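[bench-assembly] Re: Seating of caps on the blue enclosures

From: Perihan Soylu
To: bench-assembly list
Date: 11 January 2018

Dear colleagues,

Thank you to Mr. Zamani for his message, and to those who replied to him directly. The Assembly Standards Office has reviewed the points he raised. Our answers follow each of them and apply to all benches at the Praten site until the revised work instruction is issued.

Parviz Zamani wrote:
> We have received the new lot of blue plastic boxes from Kleinschmidt,
> 1,217 pieces in all. The older instruction says that the cap is to be
> "fitted flush," but it does not say at what stage this is checked.
> Two of my colleagues check it as soon as the cap is on, and the
> others wait until the box goes to labeling.

The cap is to be checked at the bench, before the box is passed on. A cap that stands higher on one side, or that sits over to one side with a step showing along the upper rim, is not considered fitted. It may be taken off and fitted again once. If it does not seat on the second attempt, the box and the cap are to be kept together and set aside with a yellow tag. Please do not exchange caps between boxes, as this makes it impossible for us to say which part was at fault.

> We would also like to know whether the board should be put in before
> the box is placed in its holder on the gray plate, or after. The
> instruction for the Vivano housing says after, but that housing is
> a good deal wider.

For the blue box, the board goes in first. The Vivano instruction does not apply to it. Boards are to be handled by the side edges only, and the upper edge with its traces should be left alone as far as possible. Before the cap goes on, the assembler should look down into the open top and confirm that the board is straight in its guides – a board that leans even slightly will hold the cap up, and the cap is then blamed for it.

> Finally, the raised holders along the upper row of the plate are not
> all of one shape, and the new assemblers ask which is meant for what.
> Could a drawing be supplied?

A drawing is in preparation. Ms. Guzmán has agreed to complete it together with the parts list, and it will be posted to this list as well as at each bench. Until then, bench leads are asked to show new assemblers the layout in person. The slot holders and the taller rectangular ones are not interchangeable, and parts should not be pressed into a holder that resists. The plate itself may be wiped with a dry cloth at the end of the shift. Solvent cleaners, including the Rarno spray kept in the supply cabinet, are not approved for it.

Two further matters were brought to our attention by Ms. Alvarado.

The first concerns records. Each bench is to inspect 100 boxes from the new lot and enter the results on Form 4, including those with nothing to report. Forms returned without a lot number cannot be processed.

The second concerns storage. Blue boxes have been found stacked on their sides under the benches. They are to be stored upright in the trays in which they were delivered, with the caps in a separate tray, and no more than four trays high.

Questions regarding the drawing should be addressed to Ms. Guzmán, and questions regarding rejected parts to Ms. Alcaraz, who is in contact with the supplier. Replies of general interest may be sent to the list. Members are kindly asked to quote only the passage to which they are responding.

Sincerely,

Perihan Soylu
Assembly Standards Office
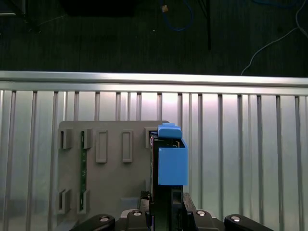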